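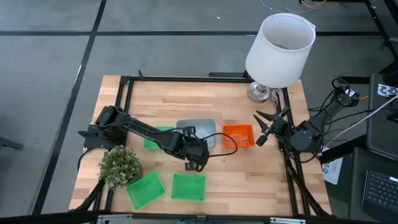

冷蔵庫の麦茶は何日で捨てるべきか。うちでは二日目の夜までに飲みきり、三日目の朝に残っていたら流しに捨てている。

6月　投稿者：セナ・アドー

毎年この時期になると、麦茶の話を書きたくなる。去年も書いた気がするが、読み返していないので同じことを言っていたら許してほしい。

そもそも疑わしいのは、ネットで見かける「麦茶は冷蔵で一週間もつ」という書き込みだ。誰が確かめたのか書いていない。飲んだけど平気だった、というのは、その人のその一回が平気だったという話でしかない。台所の温度も、ポットの洗い方も、冷蔵庫を開ける回数も家によって違う。うちは子どもが帰ってくると十分おきに扉が開く。あれで庫内がずっと冷えていると言われても、私は信じない。

水出しと煮出しでどちらが長もちするか、という論争もある。煮出したほうが安心、と母の世代は言う。沸かすのだから菌が減る、という理屈はわかる。ところが煮出したあと鍋のまま台所に置いて、ぬるくなるまで放っておく人が多い。うちの母がそうだった。夕飯の支度のあいだずっとコンロの上にあって、寝る前にようやくポットに移す。あれなら最初から冷たい水で作って冷蔵庫に入れたほうがましではないかと、子どもながらに思っていた。口に出したら叱られた。

職場の隣の席のヤーさんは煮出し派で、鍋ごと氷水につけて一気に冷ますという。そこまでやるなら文句はない。ただ、毎晩それをやる気力が私にはない。氷も足りない。

それで今年は、パックの値段のほうを少し真面目に見てみた。近所のスーパーで買ったPremsideという店の自社パックが40袋入りで279円。もうひとつ、「香ばしさ二段焙煎」と大きく書いてある商品が同じ40袋で343円だった。差は64円。一袋にすれば二円にも届かない。けちる額ではないと言われればそうだが、では二段焙煎に二円分の味があるかというと、これが怪しい。

家族に黙って一日おきに入れ替えてみた。六日間やって、誰も何も言わなかった。最後の日に「どっちがおいしかった？」と聞いたら、夫は「え、変えてたの」と言い、娘は「昨日のが濃かった」と言った。昨日は安いほうで、私がパックを出し忘れて一晩入れっぱなしにした日である。つまり効いていたのは焙煎の段数より、私のうっかりだ。六日やそこらで何がわかるのかと言われたら返す言葉もないが、パッケージの文句を鵜呑みにするよりは自分の舌のほうを少しだけ信用している。

パックを入れっぱなしにするのは、よくないとよく言われる。えぐみが出る、傷みやすくなる、と。えぐみのほうは確かにあった。娘の言う「濃い」は、私にはえぐい、だった。傷みやすさのほうはわからない。においをかいでも、とろみを見ても、翌日までは変わりがなかった。ただ、においをかいで平気なら安全、という考え方もかなり雑だと思うので、入れっぱなしは今後しない。つもりだ。

もうひとつ納得がいかないのがポットである。横置きできるとか、注ぎ口が外れて洗いやすいとか、毎年新しいのが並ぶ。去年買ったのは部品が六つに分かれる。売り場では「全部外せて清潔」だと思ったのに、毎日全部外すかというと外さない。パッキンの溝に茶色い線がついているのを見つけたときは、さすがに自分にがっかりした。部品が多いポットは、洗う人がまめな家でだけ清潔なのだと思う。今はふたがひとつだけの、口の広いガラスのものに戻した。横には置けないし、重い。でも手が底まで入る。

コメント欄で以前、フセイニさんという方が「塩をひとつまみ入れると甘くなる」と教えてくれた。やってみたら、塩の入った麦茶の味がした。量が多かったのかもしれない。砂糖を入れる地方もあると聞くし、祖母の家の麦茶も少し甘かった記憶があるのだが、あれは麦茶が甘かったのか、夏休みだったからなのか、もう確かめようがない。

重曹で茶渋が落ちるという話は、ふたの裏には効いて、パッキンには効かなかった。パッキンは買い替えた。ポット本体の半額近くした。これについてはまだ少し腹を立てている。

次は氷の話を書くかもしれない。製氷皿の水を浄水器の水にするかどうかで、夫と意見が割れている。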